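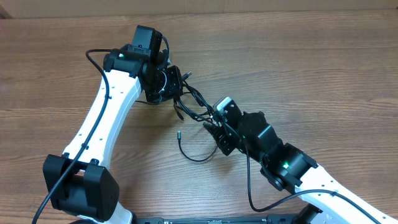
How to bundle thin black cables so they don't tangle again?

Posted by Viola Melis, June 2023
Category: Home and storage

Hello everybody. I have a question which is maybe simple, but I am fighting with it for a long time. In my work corner I have many thin black cables, the soft kind, for small devices and chargers. When I finish with them I make a bundle and put it in the drawer. After some days I open the drawer and the bundles have become one big knot.

I tried already these ways. First I wrapped the cable around my hand and put the end through the middle. It looks nice but it opens by itself. Then I used rubber bands, but they became sticky and left marks on the cable. Then I bought plastic zip ties, and each time I must cut them with scissors, and once I cut a little into the cable also. It still works but I am not happy about it.

My second problem is that all of them are black and I cannot see which is which. I would like to label them, but paper tape falls off. The drawer is 11 inches wide and not deep, so a big box with compartments will not fit. I prefer not to spend much money on this.

What do you do at home? Thank you in advance for every idea.

Rhys Mudgway
Velcro. Get a roll and cut it as you need. Never going back to zip ties.

Hanyu Su
Hello Viola, I had the same trouble when I moved to a smaller apartment, so I will write how I do it now. Please excuse if it is long.

The most important for me was to stop wrapping around the hand. If you wrap always in the same direction, the cable gets a twist with every turn, and later it wants to jump out of the bundle. I lay the cable on the table first and pull it straight between my two hands. Then I fold it in half, and again in half, until the bundle is as long as my palm. The folds should be loose, like the handle of a cup. If you press them flat with the fingers, the wire inside can break after some time, mostly near the plug.

Then comes the strap. I use the thin hook and loop kind and I put it in the middle. For a longer cable I use 2 straps, one close to each end, and this keeps the bundle from opening like a fan. The strap should hold but you should still be able to move it a little. If the cable changes its shape under the strap, it is too tight.

One more trick is to fasten the strap first to the cable, near one plug, and only after this around the bundle. Then it stays on the cable when you open it and you don't search for it under the desk.

For the drawer, I put the bundles side by side, all in the same direction, with the plugs to the front. I cut dividers from a shoe box. They are not beautiful - but they are free and they fit exactly to my drawer. With a low drawer I think it is enough that the bundles stand in one layer. When you put a second layer on top, the knots come back.

Kwadwo Asamoah
I agree with Hanyu about the folding. About the labels I want to add something, because this was not answered yet.

Paper tape will not stay on a thin round cable. Take a piece of cloth tape, put it around the cable and press the two sticky sides together, so it makes a small flag. Write on the flag with a permanent marker before you stick it, it is much easier when it is flat. I put the flag near the plug, where I look first. On the very thin cables I make the flag smaller, otherwise it catches on the other ones.

You can also buy straps in different colors and give one color to each type of cable. I did this for the charging cables only, and for the rest I use flags.

And please look through what you have before you buy anything. I had a full bag of cables for devices which I don't own anymore. I brought them to the electronics recycling, and after this the drawer was half empty.

Viola Melis
Thank you all, this is very helpful! Hanyu, I was always wrapping around the hand, so now I understand my mistake. I will cut the dividers this evening. Kwadwo, do the flags leave glue on the cable if I want to remove them later?

Kwadwo Asamoah
A little bit, if they stay for a long time. I clean it with rubbing alcohol on a cloth, with the cable unplugged of course.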